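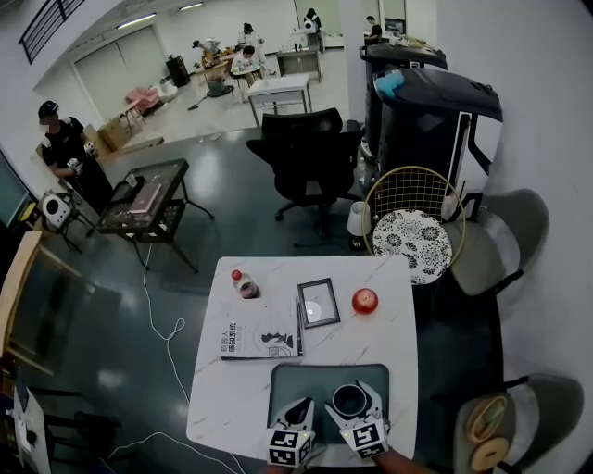

My aunt told me the ferry to Sevis hadn't run since the clocks changed, and if I thought I was getting over there with a suitcase and a head cold I was dumber than my mother.

I love my aunt. I was calling from the bus station in Notport with my socks already soaked through, and what I wanted was a little sympathy, but she doesn't keep any in the house.

"There's a schedule on the wall right here," I said. "It says five o'clock."

"What year does it say?"

I looked. It said 2000. In my defense, the paper was in great shape.

So that was that, and I hung up and went down to the harbor anyway, because the bus back wasn't until morning and the station smelled like wet dog and oranges. October in Notport is one long gray afternoon. Everything was closed except a bait shop and a place called Cosgrove's, which had a bell on the door and a sign in the window that said SOUP and under that, smaller, NO SOUP.

I went in. The woman at the counter was doing a crossword and she didn't look up, so I stood there dripping on her mat and read the labels on the jam until she was good and ready.

"You want to go over," she said.

I said I did. I said I'd inherited a clock. (Every time I said that out loud it sounded more like a lie, and I'd been saying it to strangers since the first bus.)

"What kind of clock?"

"A tall one. It's supposed to be from 1797. My great-uncle left it to me and if I don't pick it up by the end of the month it goes to the church."

"The church has a clock," she said.

"That's what I told them!"

She filled in a word and thought about it. Then she told me her brother went across most nights to see to his sheep, and he'd take a passenger for ten dollars if the passenger could keep quiet. She looked me over when she said the last part. I paid her then and there, and bought a jar of the plum jam too, because I felt I had to, and I still have it.

The boat was called the Prirkus. I asked the brother what it meant and he put a finger to his lips, and I remembered the deal, so I sat on a coil of rope and held my suitcase in my lap and for once in my life I didn't say a word. It was hard. There were so many things to say! The lights in Notport got small and yellow behind us and the engine coughed worse than I did, and at one point a seal came up next to us and stared right at me like I owed it money. I pointed. The brother nodded. I think that was the best conversation I'd had in weeks.

My great-uncle's house was the second one up from the landing, and the key was under the bucket, like the letter promised. I'd been there one time, when I was little, and all I remembered was being told not to run. I didn't run. I went down the hall in the dark with my hand on the wallpaper, and I could hear it before I found the light switch. Tock. Then a long wait, long enough to make you worry. Tock.

He'd been gone since August. Somebody had been coming in to wind it.

It was huge, is the thing. I'd pictured something I could sort of hug onto a boat. This came up to the ceiling, and whoever put it there had cut a notch in the plaster so the top would fit, and painted around the notch, and then painted around it again in another color. I opened the little door in front. There was a pencil on a string in there and a card tacked to the wood with a column of initials running down it, one for every week, going back way past August. His were at the top. Lower down they got shaky, and then they were somebody else's.

The last set was fresh. I knew those initials, because they're on every birthday card I ever got, and because she makes the crossbar on her A like she's mad at it.

I called her back. It was late, and she picked up on the first ring.

"You said there wasn't a ferry," I said.

"There isn't," my aunt said. "Did he let you talk?"

"No."

"He never lets me, either." I could hear her running water, putting a pan away. "It wants winding again before you go to bed. Eleven turns, and don't force the last one."

I found the key on its nail and started turning.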